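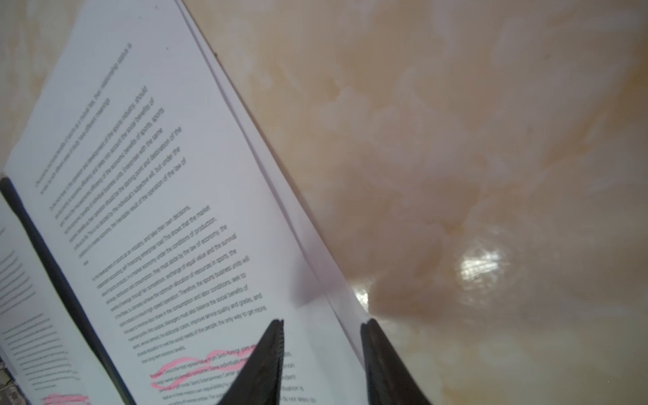 Reading a Long Report Without Losing Heart
Handout for the second session, 26 Apr 2024
Gaëtan Tessier

Welcome back, everybody, and thank you for the lovely questions last time (I am still thinking over the one on footnotes!). Today we are going to talk about what to do when somebody hands you a report of 300 pages and you have one evening to make sense of it, which will happen to most of you sooner than you would like.

Start at the back

I know, it feels like cheating. But the conclusions and the list of sources will tell you who the author has been listening to, and once you know that, the opening chapters go by a good deal faster. In the Bjarnason report, which we will be using all term, the conclusions start on page 73 of the second part. Read those first, then the table of contents, then go and have a cup of tea.

Mark less than you want to

When I was a student I underlined nearly everything, and of course when I came back to it I had to read the whole thing again. Try one short mark in the margin per page, and a single word beside it. If a paragraph is making a claim, write "claim." If it is giving evidence, write "evidence." Plenty of paragraphs do neither, and you can leave those alone with a clear conscience.

Long sentences

Reports that have been translated, or written by several people at once, tend to have sentences that wander. Find the verb, then find who is doing it, and say the sentence again in your own plain words. We did this with the Curnness survey last December and one sentence of 17 lines came down to "prices went up in the smaller towns." Sometimes you will find there is no one doing the verb at all, and that is well worth a note in the margin too.

For next time

Please read the Drarkutden chapter, conclusions first, and bring a summary in your own words, one side of paper, handwriting is fine. If you can't get hold of the chapter, ask at the desk for item 1115 and they will make you a copy. We will swap summaries in pairs, so do write clearly!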